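AHMRUI tall floor-standing air purifier, white

Item 782 – used / ex-rental
Listed by Mavisbridge Room Equipment, Etby store

Big tall unit for larger rooms. White cabinet, dark slatted outlet on top, perforated front, on casters. Came back to us on Wednesday, checked over and ready to go. Photos first, details further down. 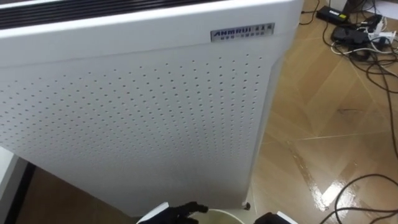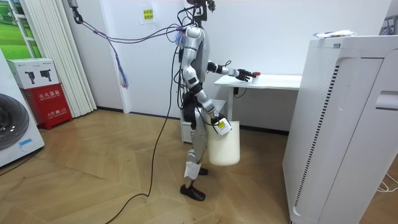
What you get

One purifier, AHMRUI nameplate on the front near the top (rest of the plate is in Chinese)
Power cord
One filter set, fitted, new
Spare prefilter, bagged
Printed quick guide in English, 8 pages. We wrote it ourselves so excuse the layout

Not included: the carton. Long gone. We wrap in blankets and strap to a half pallet.

Condition

Good used. Front panel straight, no cracks. A few light rubs low down on the back, and one caster is a bit stiffer than the others – still rolls. Hour counter reads 617. Outlet slats were vacuumed and wiped, all there.

Runs quiet on low. On high you will hear it, fine for a workshop or a hallway, less fine for a bedroom.

Where to put it

Hard floors are best. Wood parquet, tile, vinyl all OK. On thick carpet the casters drag, use a board. Leave a hand's width behind it and nothing on top, the air comes out there. Keep buckets, bins and bags away from the front panel too, the holes run nearly the full width and it needs all of them.

Lift over door sills, dont tip and drag. Two people.

Cleaning

Unplug first.
Soft brush or vacuum over the front holes, every couple weeks if the room is dusty.
Damp cloth on the white parts. No solvent, it takes the shine off.
Prefilter rinses under the tap. Let it dry overnight before it goes back in.
Main filter does not get washed. Replace it.

Filters

Main filter for this model is our part 157, in stock at Etby and at Gonidbridge. Prefilters same shelf. If you have the smaller Ninh unit the filters look alike but are NOT the same size – please check before you order, we get alot of these back.

Delivery and pickup

Pickup at Etby, side door, ring the bell. Van delivery to Gonidbridge and anywhere in between, ground floor only. Upstairs by arrangement, ask first.

Returns

Two weeks, unit clean and filter set still in it. Opened spare filters cant come back.

Questions

Use the form and put 782 in the subject line. Phone is mornings only. Price is on the tag and in the December list, no offers please.

Only the one in white. Gray one is sold.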